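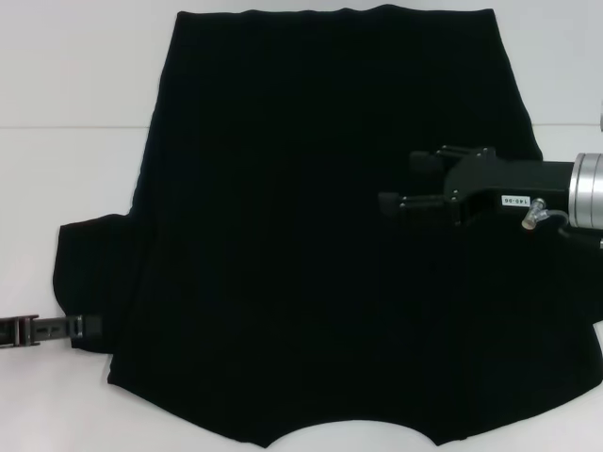

The Hunau T-shirt is sold as a heavyweight plain crew neck for people who wear the same garment every day and wash it often. I bought six in black in June and have rotated them since, and what follows is mostly about how the fabric behaves in the wash and on the folding table, with some notes on fit. Black is the hardest color to review properly, because most of what goes wrong with a cheap jersey is hidden by it until you lay the shirt out on a white surface, where the outline reads clearly and the body shows little apart from a few faint lengthwise creases. A sleeve that won't lie straight shows up at once as a lumpy edge. I do all my measuring this way, on a plain white bench top with the lights directly overhead.

Fabric

The jersey is a single knit, 100 percent cotton, dense enough that the white bench does not show through one layer. Hand feel out of the bag is stiff and slightly dry. After three washes it loosens and stays at that level. It does not get the brushed, fuzzy face that softer shirts develop, and I consider that an advantage in black, where surface fuzz turns the color gray long before the dye has gone anywhere.

The knit is even. I went over all six with a hand lens and found one slub, on the back of one shirt near the side seam. No dropped stitches.

Construction

Side seams are overlocked with four threads. The hem and the sleeve ends are coverstitched, two needles, with the rows parallel and the tails properly secured. The neck rib is narrow, attached with moderate tension, and taped from shoulder to shoulder. Shoulder seams are taped as well, though the tape is soft and I suspect it is there more for comfort than for strength.

The hem deserves a paragraph of its own. On five of the six it hung level out of the bag. After washing, all six developed a slight wave along the bottom edge, which is the coverstitch thread and the jersey shrinking at different rates. A pass with a steam iron takes it out until the next wash. If you tuck your shirts in, skip this section. If you don't, you will notice it.

Cut

Hunau calls the cut "regular." It is wider at the bottom than that suggests. The body opens out slightly toward the hem, and on a narrow frame it will stand away from the waist. Sleeves are short and full, set at a fairly open angle, and end above the elbow with room to spare. I am between sizes and took the larger, and would do the same again given the shrinkage below.

Shrinkage and twist

I wash at 91 degrees Fahrenheit, inside out, with a liquid detergent made for dark clothes, and line dry. Under those conditions length loss was small and stopped after the second wash. Width did not change by any amount I could measure reliably. One shirt went through a hot tumble dryer by mistake and lost enough length that I now use it for painting.

Twist is the usual fault of single jersey, and it is present here but mild. To check it, lay the shirt out, pull the shoulders square, and look at where the side seams fall. On a badly twisted shirt, one seam will be well onto the front and the other well onto the back. Mine sit just off the edge, the same direction on all six, so it comes from the fabric and the way it was cut.

Color

The black is deep and close to neutral, with no brown or blue cast under daylight bulbs. I kept one shirt unwashed in a drawer as a reference. Compared against it, the washed shirts have lost a little depth at the neck rib and along the folded edge of the hem, and nothing visible in the body. The first wash did bleed. I put a white handkerchief in with it and the handkerchief came out pale gray. The second wash bled faintly, the third not at all. Wash the first two loads alone.

Lint is a real drawback. The dry surface holds on to it, and pet hair works into the knit enough that a roller needs several passes.

Folding

A heavy shirt is easier to fold well than a light one – the layers stay where you put them – but only if it goes down flat first. The sleeves are the part that needs attention. They tend to bunch at the underarm, and if you fold the sides in without dealing with that, you get a hard lump in the middle of the stack. Take the sleeve by its bottom corner, draw it straight out from the body, and smooth back toward the shoulder with your other hand. After that any method works. I fold the sides to the middle, turn the sleeves back down, and bring the hem up to the neck in thirds.

Folded this way, the six make a stable stack that can be lifted in one hand. They also stand on edge in a drawer without support, and thinner shirts will not do that.

Compared with the Tronside

The Tronside crew neck is the obvious alternative, and I have owned two. It is softer from the start, lighter, and has a better hem that stays level after washing. It also pills under the arms within a season, and the neck rib on both of mine had relaxed noticeably by then. For occasional wear I would pick the Tronside. For a shirt that gets washed every week, I would pick the Hunau.

Damilola Isah, who sews and has taken apart more T-shirts than I have, looked at one of each and preferred the Hunau seams and the Tronside neck rib. I agree about the seams.

Faults, in order of annoyance

Wavy hem after every wash.
Lint and hair pickup.
Dye bleed in the first two washes, with no warning on the care label.
Care label itself is stiff and sits at the left hip. Cut it out close to the seam, leaving the overlock thread alone.

Would I buy it again

Yes, in black, in the larger size. I have not tried the other colors and would be more cautious with the white, where the needle holes along the hem would be easier to see. Five of mine are still in use as ordinary shirts, counting the reference one, and the sixth has primer on it.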